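Side table

A side table is a small table placed next to other furniture or against a wall, used to keep everyday things within reach. It is usually lower and lighter than a dining table and may have a round, square or half-round top. In many homes the same table serves as a display surface and as a place to put things down.

History

Small tables were made for particular uses long before they became general household pieces. Some held candles, others tea sets or sewing. As rooms got smaller and furniture was expected to do more than one job, these separate types merged into the plain side table sold today. The furniture maker Kullora listed 11 kinds of occasional table in its first catalog and only three in the one for July 2000, all of them sold simply as side tables.

Shape and materials

Round tops are common in narrow rooms and hallways, where a corner would catch people walking past. A round table pushed against a straight wall leaves two wedge-shaped gaps behind it, and small objects tend to fall there. Half-round tables avoid the problem but hold less. Tops are made of solid wood, veneered board, glass, stone or metal. Wooden tops are often stained a reddish brown and finished with varnish or oil.

Use in the home

Objects on a side table generally sort themselves by height. Tall things and framed pictures go to the back, where the wall supports them, and cups and small bottles stay toward the front. A large group photograph – a family gathering, a graduating class, a work outing – is often leaned against the wall instead of hung, with boxes, lotion and pump bottles, drinking water and paper cups sharing the rest of the surface. 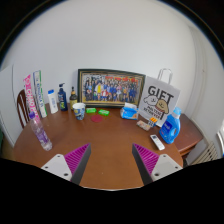 Rok Ionescu objects to treating this mixed use as clutter. A table that holds only a picture is a shelf with legs, in Ionescu's view, and the bottles belong there as much as the photograph does. Radomir Petek takes the opposite position and recommends a tray for anything that holds liquid, so that the whole group can be lifted off when the table is wiped.

Care

Water left on a wooden top can cause white rings, which are moisture trapped in the finish. Lotions and shampoos may soften some varnishes if a leaking bottle stands in one place for long. A dry cloth is enough for dust. Wax is applied thinly and buffed – too much of it leaves a sticky film. Framed pictures that lean against a wall can slide forward on a polished surface, and felt or rubber pads under the lower edge of the frame help hold them in place.

See also
Console table
Nightstand
Picture frame
Tray

Last edited 24 May 2021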